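Stolau interlocking foam floor mat, light blue

Product group: floor protection, workrooms and play areas
Manufacturer: Skelent
Order number: 2998-B (light blue)

The Stolau mat is a closed-cell foam floor covering supplied as separate tiles with puzzle-cut edges. Tiles are joined by hand and need no adhesive or tape. Once joined, the surface is continuous enough for cups, cans and similar small items to be set down upright anywhere except directly on a seam, where a narrow base may rock slightly.

The mat is intended for indoor use on level, dry floors: concrete, tile, sealed wood or vinyl. It is not suited to deep-pile carpet, as the joints open under load. 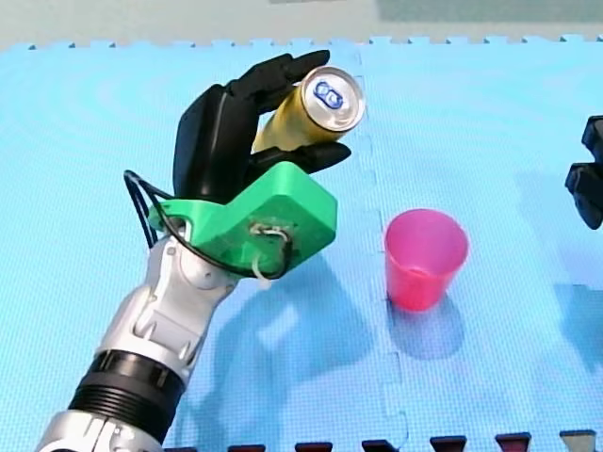

Foam density is the same across all colors in the range. The surface gives a little under point loads and recovers when the load is removed. Heavy furniture with small feet should stand on spreader plates, available separately under the Lasholm name. Marks left by long-term loads may be permanent.

Technical data

Material: closed-cell EVA foam
Thickness: 11 mm
Tiles per pack: 4
Edge strips: included, straight, removable
Color: light blue, through-colored
Surface: fine texture, both sides usable
Use: indoor only

Drinks and spills

Water and soft drinks do not soak into the foam but can run down between tiles. Lift the tiles next to the spill, wipe both faces and the floor underneath, and leave the tiles apart until dry. Sugary drinks should be wiped up with warm water before they set – dried residue in the joints keeps the edges from closing flush.

Light blue is the palest shade in the range. Pink and yellow items are easy to find on it, and so is dirt. Customers who need a floor that hides scuffs generally order the dark gray.

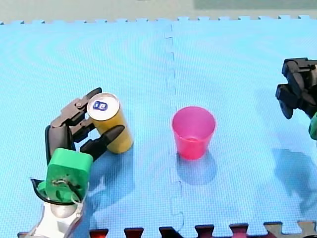

Stolau mat in light blue, with pink translucent cup and slim yellow can.

Laying

Unpack the tiles and let them lie flat at room temperature for 3 hours. Start in a corner and work outward along the longer wall. Press each joint down with the palm, not with a tool. Leave a small gap at the walls for expansion. Cut with a sharp utility knife against a steel rule, in two passes.

Care

Vacuum without the brush, or wipe with a damp cloth and mild soap. Do not use solvents, bleach or steam. Keep the mat out of prolonged direct sun, which fades the light blue unevenly.

Ordering

Packs can be combined freely within one color. Shades may differ slightly between production runs, so order the full quantity for a room at one time. For large areas or cut-to-size requests, contact Lejla Stan in technical sales. Returns and missing edge strips are handled by Bushra Rajput; please quote the order number and the run code printed on the pack label.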